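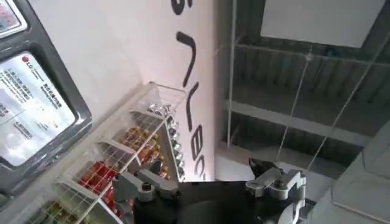 4.3 Recording a reach trial at the color rack

Use this procedure to collect wrist-view trials for the Graltura reach policy. Finish the wrist calibration in section 4.2 first. The rack items must be sorted by color, one color to a compartment.

1. Start the Prirner controller and wait for the ready light.

2. Load the rack map. The map lists the compartments by color: silver, amber, red, green.

3. Open both fingers fully. The policy was trained with open fingers at the start of every trial and does poorly from any other pose.

4. Jog the wrist until the rack is on the left of the camera view. Keep the silver group in view at the top of the rack.

CAUTION: Keep one hand on the stop button while jogging. The wrist camera does not show the forearm, and the elbow can meet the wall before the fingers reach the rack.

5. Enter the target color and press Record. Each trial saves 900 samples.

6. When the arm stops, mark the trial as Reached, Short or Contact. Mark Contact if either finger touched the wire, even if the target was reached.

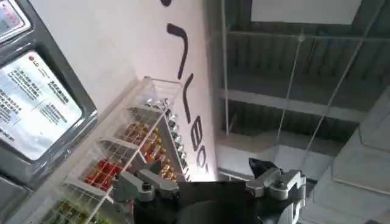 Photo: Flukollow Manipulation Group

7. Change the wrist tilt and repeat from step 3. The wall lettering can be used to judge the tilt between trials. Do not level the picture in software. The policy takes the tilted view as it is.

8. Stop after 48 trials and run the calibration check again.

NOTE: A full set is 196 trials. Sets with fewer than 70 Reached trials should be kept but left out of training.

Known results

In the November set, red was the easiest target. Most Short trials were on silver, where bright spots on the metal upset the depth estimate. Lowering the exposure one step helped. Green was often lost when the wrist started too high, so begin green trials from the lower start pose.

The tilt method follows Muñoz, report 2, with the start poses changed for this arm.

Section last revised April 12, 2023. For file naming, see section 4.4.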